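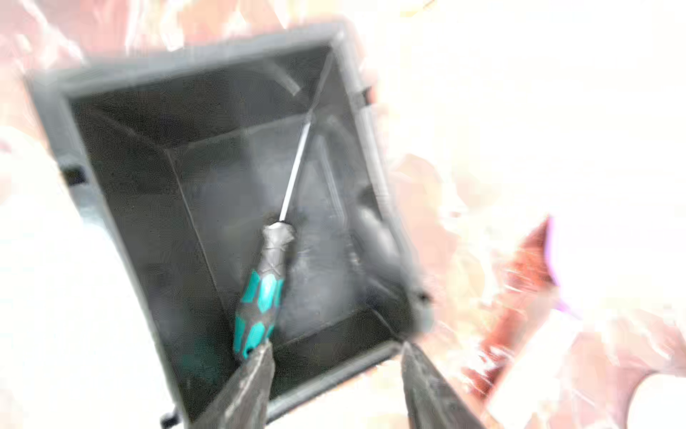

How often does a picking cell need someone to look after it?

At the Kelance workshop in Punville, every 24 hours for the small checks, and every 2000 picks for the bigger one.

I visited in March with a group from our technical school. Our guide was Wulan Lubis, and she let us stand beside the cell during the bigger check, which took most of the morning. First she stopped the arm and locked the power switch. Then she wiped both gripper fingers with a dry cloth and felt along the tips for burrs. A burr can scratch the handles of the tools, she told us, and the customer, Hidayat, sends scratched ones back.

After this she checked the bin. It is a dark box with an open top, and its position is very important for the cell. If somebody pushes it a little, the arm comes down on the rim. She measured from the table edge with a steel ruler, moved the bin slightly and measured again.

The last job was a test with one screwdriver in the bin. The long thin shaft makes it a difficult part, so the program, called Tastard, must take it by the handle. She repeats the test 6 times, each time with the tool lying at a different angle. The counter on the control panel showed 723 when we went for lunch. In the afternoon we saw the packing hall, but I had more questions about the gripper.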